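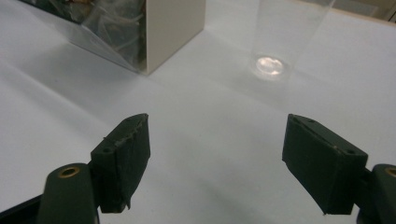
Eluned Humphreys asked at the start of the session whether the finger pads should be replaced before any further bench work, and whether the present wear would make the grip results meaningless. The point was discussed and is recorded in this entry, with the decision taken.

Notebook, shared workshop, May. Build: Prolodden gripper, second pair of fingers.

The covering on the pads has frayed along the edges. It was agreed to leave it in place until the current set of trials is complete, so that the figures remain comparable with those already entered. New covering is to be cut afterward and bonded with the slower adhesive - the quick one lifted at the corners in April. The left finger is to be done first.

Servo current limit was lowered from 500 mA to 220 mA at the start of the session. At the higher value the fingers closed too hard on thin-walled items and the drive plate flexed. At 220 mA the closing time is longer but acceptable. Meirion Mathias holds the earlier log and will enter the change there also.

Bench layout for the bag and tray work is as agreed last month, with the upright panel to divide the two halves of the table. Clear items remain the chief difficulty. 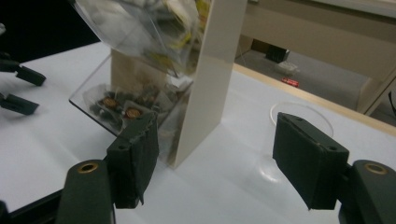
The tray is to stay at an angle to the panel for the remaining trials. A square placement gave the operator an easier approach, and the resulting logs did not transfer to any other position. Small packets are to be put back in a pile after each run and are not to be arranged by hand.

Pivot clearance was checked with the feeler gauge. The right side has more play than the left. One shim was added and the side play is now within the limit set in the Ovis build sheet. The screw on that side should be checked again after 5 runs.

Outstanding:
Order covering material from Wekex, same thickness as before.
Reprint the drive plate with 4 ribs - Haf Eynon has the revised file.
Repeat the closing time measurement at 220 mA with the battery at half charge.
Thread lock on the pivot screws, not yet applied.

Bench closed 5:40 p.m.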